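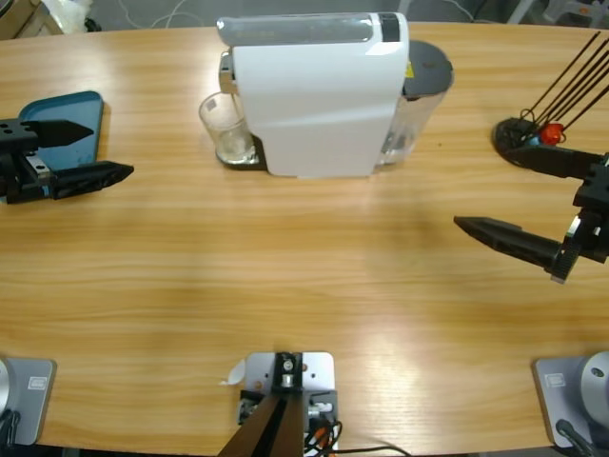
Coffee bench, two arms, both grippers open. Cup under the spout.

CALL FOR PARTICIPANTS: working group on bench practice for two-arm robot cells

Brikeck is looking for 12 people to help write, argue over and test a short code of practice for small two-arm tabletop setups. The kind of bench where a person sits or stands within reach of the arms and does a household job over and over. Coffee, dishes, folding, sorting. We have a first draft. It has holes. Come find them.

Posted 10 May 2026. Applications close when we have enough good ones, so don't sit on it.

Why we're doing this

The big industrial rules assume a fence, a cell door and a trained integrator. Most of us have a table. Every lab we talked to has its own sheet of rules taped up somewhere, and the sheets don't agree. One site says hands off the table whenever the arms have power. Another lets you swap a cup between runs as long as the arms are parked. A third had no rule for water at all. Same arms, same jobs.

We want one document, 20 pages max, plain words, that a new operator can read in a morning and a site lead can sign.

What the draft covers so far

- Start of shift checks: base bolts, gripper fingers, stop button, table clear of stuff the task doesn't need
- Cable routing. Power and signal lines at the near edge, where they go, how they get tied down, what counts as a snag
- Liquids near powered arms. Who fills the tank, when, and where the arms are parked while it happens
- Hot drinks and hot surfaces. Glass cups too, we get a lot of questions on glass
- Pointed fingers. What the operator does with their face and hands when fingers are exposed
- Handover between operators, what has to be said out loud and what gets written down
- Near misses: what to log, who reads it, how fast they have to answer
- Floor area behind and beside the table (trip hazards, loose cables, boxes, bags)

What's thin or missing

Anything to do with two arms sharing the middle of the table. Right now the draft says "avoid simultaneous entry to the shared zone" and thats it. No one on the team likes the sentence. We need people who have worked with this and can say what a sane rule looks like.

Also labels. Which parts get one, what it says, when a worn one gets replaced. Also lighting and glare on varnished tops, which operators bring up constantly and the draft skips.

Who we want

Operators first. If you've spent your days running a two-arm bench, you are the person we want, degree or no degree. At least half the seats are held for people who do the hands-on work.

We also need:
- a couple of people from safety or occupational health
- someone who writes procedures for a living and will be rude about ours
- technicians who mount, wire and service arms
- one or two people with no robot background who are willing to be the "new operator" in the read-through tests

You should be 18 or older, OK with reading drafts in English, and able to get to Presthorpe for the bench days. Sales staff for arm or gripper makers, sorry, not this round. There will be an open comment period and you can send notes then.

What you'd be doing

Two bench days in person at our Presthorpe site. Small groups, real tasks, draft in hand. You follow the rule exactly as written and stop when it stops making sense. Someone takes notes. The coffee task is first up, the dish task after lunch.

Then online meetings every other week, 90 minutes, evenings. Between meetings you read a section and mark it up. Figure on three hours a week, more right before a vote.

Votes are simple majority. Objections get printed in the back of the document with your name, or without it if you'd rather.

Final text is due in December.

Pay and expenses

$31 an hour for meetings, reading time and bench days. Same rate for everyone, whatever your job title is. Travel to Presthorpe paid up to $200 per trip, keep your receipts. Lunch on bench days. If your employer is already paying you for the time, tell us and we'll sort it out so nobody is paid twice.

Ground rules for bench days

Read before you apply, they aren't flexible.

1. Closed shoes, sleeves above the elbow or snug at the wrist, hair tied back. No lanyards, no dangly jewelry.
2. Nobody reaches over the table until the bench lead says "parked" and you have said it back.
3. Any participant can hit the stop. No explaining yourself first, no hard feelings after.
4. Water gets topped up by the bench lead only.
5. Phones stay in your bag. If you want photos ask, we'll send you some.
6. Bags and coats on the hooks, off the floor.
7. Feel tired or sick, say so and sit out. You still get paid for the day.

Access: the building has a step-free entrance and an elevator. Table height is fixed on two of the benches, adjustable on the rest. Tell us what you need and we'll plan around it.

Who's behind it

Brikeck runs the group and hosts the benches. Cisano is lending a procedures editor. Royer is paying for travel and has no vote. The finished document will be free to download and free to copy, no sign-up.

How to apply

Email Themis Balaskas, working group coordinator, subject line BENCH PRACTICE. No resume needed, no cover letter. Just send:

- your name, where you're based, what you do now
- how long you've worked around tabletop arms, if at all
- one rule at your current or last site you think is wrong, or missing, and why (half a page is plenty)
- evenings you can't do
- anything we should know for access or diet

Don't send us your employers' internal documents. Describe the rule in your own words and leave out names.

Themis reads everything and will answer every email, give it a week. If we want to talk further it's a 20 minute call, camera optional. Seats go out in batches, so early applications do have a better shot.

Can't commit but have opinions? Email anyway and put COMMENT LIST in the subject. You'll get the draft when it opens for comments, and nothing else from us.

Questions about pay, travel or the bench days go to Themis too. Please dont call the front desk, they don't have the details.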